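Szymon Domański would like it known that he never set out to write a cookbook about onions. He set out to write one about soup, and the first chapter got away from him.

"I had 16 pages on how to soften an onion," he says, pouring tea in the back room of Stoltorura, the lunch place he has run in Perkgate long enough to be rude to the regulars. "My editor asked when the soup was coming. I said, what soup?"

The book comes out in August. It has 89 recipes, and Domański will defend each one at length, including the onion jam that his own sister calls "a mistake in a jar." He grew up eating onions fried in lard on dark bread, and he regards most of what has happened to the vegetable since then as meddling.

His chief complaint is the recipe that promises golden onions in five minutes. "Five minutes! In five minutes I have found my glasses." At home he gives them the better part of an hour, over a low flame, with butter and a pinch of salt. He stirs when he remembers.
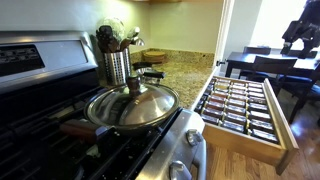
On lids, and other arguments

The lid is where he loses people. Domański covers his onions for the first 20 minutes, a practice that got him a long letter from a reader of his old newspaper column.

"He said I was steaming them. Of course I am steaming them. Then I take the lid off and I stop steaming them. It was a four-page letter."

He wrote back. They now correspond regularly, mostly about leeks.

He is calmer on the matter of equipment. Any heavy pan will do, he says, and any knife you aren't afraid of. Sugar is forbidden. Wine is allowed if you were going to open it anyway.

And the soup? There is one, on the last page. It calls for up to 900 grams of onions and takes most of an afternoon.

"It's all right," he says. "I prefer them on toast."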